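Tredari Residents' Help Forum
Category: Strata and Common Property

Approval for replacing timber flooring in an upstairs unit

Posted by Si-eun Kong, February 2019

I own a second-floor unit in a complex managed by Plutinura and wish to replace the carpet in the living area with hardwood. The by-laws state that owners must obtain written approval for "hard floor coverings", but they do not specify what an application should contain. The managing agent has referred me back to the by-laws. I would be grateful for guidance on the documents usually required and the time I should allow.

Aaltonen

An application of this kind is ordinarily made in writing to the owners corporation and should include a floor plan, the product specification for the boards, and details of the acoustic underlay. In our building the notice period was 36 days — yours may differ, so please check the by-laws first.

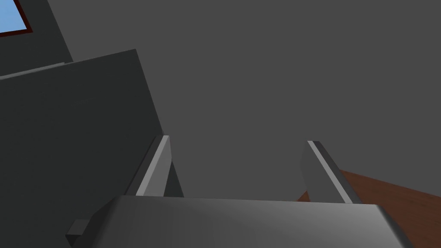 Grey parts, rendered view.

Owners should also confirm whether the installer holds current insurance. A certificate is generally attached to the application. Our own fee was $90, payable on lodgement and not refundable if the application was declined. 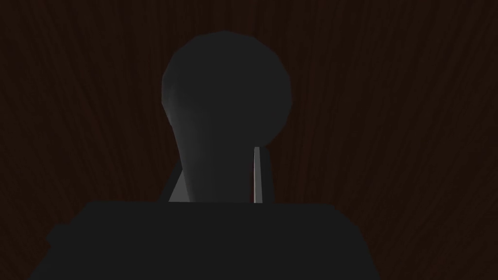

Does the approval transfer to a new owner if the unit is sold?
In most schemes the approval attaches to the lot, although the purchaser should request a copy with the strata records.

Jondau

I agree with the above. I paid $1,050 for an acoustic report after the work was finished, when the neighbour below complained. Get it done beforehand. Also ask which rooms are covered, as our kitchen and laundry were exempt and the hallway was not.

Si-eun Kong

Thank you both. I have requested the underlay specification from the supplier and will lodge the application once it has been received.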